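Le linge de la maison, en images

Accueil > Galeries > Textile

Le pliage est une discipline sans spectateurs, ce qui explique le niveau général. Cette galerie est consacrée au linge de tous les jours, celui qui ne passera jamais dans un magazine : serviettes, torchons, gants dépareillés. Mise en ligne le 13 avril 2020, elle sera complétée en décembre, si le panier de repassage le permet.

Les légendes sont de la rédaction de Nastley, qui possède 8 torchons et n'en retrouve jamais que deux.

1. La serviette orange

Éponge bouclée, orange tirant sur le brun clair, posée sur le feutre bleu-vert de la table. Les couleurs s'entendent très bien, les plis beaucoup moins. À gauche, le tissu fait une boucle ; en bas à droite, l'ourlet, plus épais, tient à peu près sa ligne. L'ensemble dessine un trapèze – figure que les manuels de pliage passent sous silence. 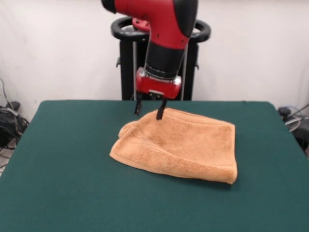
2. Comment la rattraper

Étaler, lisser du plat de la main, repérer les deux ourlets courts et les amener l'un sur l'autre. Plier encore une fois dans le même sens, puis en trois. L'éponge pardonne beaucoup : son épaisseur cache les écarts d'un bon centimètre, et personne ne viendra avec une règle.

Une serviette roulée prend moins de place sur une étagère étroite. Elle se déroule aussi toute seule vers deux heures du matin – c'est un choix de vie.

3. Petites notes d'entretien

Secouer l'éponge avant de l'étendre, pour redresser les bouclettes. Oublier l'adoucissant, qui donne une serviette très douce et parfaitement incapable d'essuyer quoi que ce soit. Ne pas repasser. Cette dernière consigne est la mieux suivie de toute la galerie.

Galerie suivante : les draps-housses (âmes sensibles s'abstenir)
Retour au sommaire Textile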